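Print this page | E-mail this page

This site uses cookies to remember your settings. By continuing you accept their use.

Sorting Small Blocks on a Wooden Board: Project Report
Project group: Jarmila Čierny, Otakar Oravec. Supervisor: Štefánia Hudec

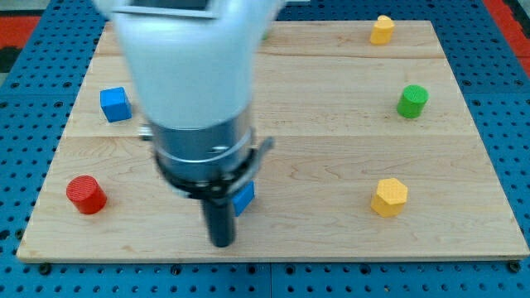

The project was carried out in April as part of the Tulell workshop module. Its purpose was to establish how the spacing of small coloured blocks affects the ease with which they can be told apart and picked up. Cubes and cylinders were used, with blue and red among the colours.

A pale maple board served as the working surface. Its grain is fine and its colour light, and the blocks stand out well against it. The board rests on a blue perforated base – the group kept this arrangement for both series.

In total, 229 layouts were recorded over two series. Blocks of the same colour placed close together gave the most difficulty, particularly where one stood behind another. Cylinders were left upright throughout.

The group recommends that a later project test a darker board. The full tables are held by the department under reference 3258.

Related items
Storage Trays for the Drokness Workshop
Caltulo Joinery Study: Student Report
Surface Finishes on Maple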